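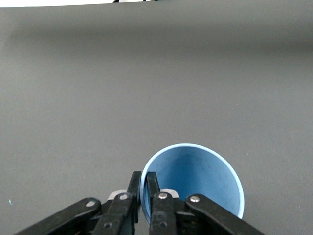

Timville College is bringing back its faculty essay series this spring, and if you spent any time on campus in the years when the little essays used to turn up in your mailbox, you will know why so many of us are pleased about it. The series was called "Office Hours," and it asked professors to write 600 words on whatever they happened to be turning over in their minds, whether or not it had anything to do with the classes they taught. The new version opens with a piece by Zdeňka Kadlec of the philosophy department, and she has chosen to write about the ordinary things we handle all day without looking at them. She spends a whole paragraph on a plain blue cup seen from above, with its pale rim a little lighter than the rest and a few faint scuffs on the inside wall, and she asks what we mean when we say that we know a thing like that. It is a lovely paragraph, and I read it twice before I remembered I was supposed to be checking the commas.

Professor Kadlec came to Timville from Trerska, where she grew up and did her first degree, and she has taught the introductory ethics course here for so long that we now have students whose parents took it with her. She told me she had said no the first time she was asked to write for the series, many years ago, as she was finishing a book and had a new baby at home – and that she has felt a bit guilty about it ever since. "I kept the letter," she said. "It was in the drawer with the stamps. So when the new one came I thought, well, I had better answer it this time."

The second essay will come from Muammer Akbulut, who teaches religious history and runs the reading group that meets in the basement of Rustad Hall. He is writing about the letters of a country pastor in Flalluvthorpe who wrote to his sister every week for most of his adult life, mainly about the weather and his knees, and now and then about God. Professor Akbulut has been working through the whole collection, all 3086 of them, and he says his handwriting has started to look like the pastor's. His students say it was never very good to begin with. The essay is due out in April, and he has promised that the knees will get their fair share.

There will be 6 essays in all this year, and each will appear first in the print magazine and then on the alumni pages a little later, so that those of you who like to read on paper with your feet up can have the first look. The remaining writers are still being asked, and I would rather not name anyone before they have said yes. I can say that the sciences will be represented, and that one of our retired language teachers has been very kindly sending me drafts whether I ask for them or not.

Older essays are being put online too, starting with the first three years of the series. We are missing a few issues from that stretch – if you have a box of back numbers in the attic and don't mind lending them to us, please write to the alumni office in Rustad Hall and we will cover the postage both ways. Letters in answer to the essays are welcome as well, and we hope to print a page of them in each issue, as we used to. Please keep them fairly short, and tell us your class year.

Professor Kadlec's essay, "What Is on the Table," appears in the January 2019 issue.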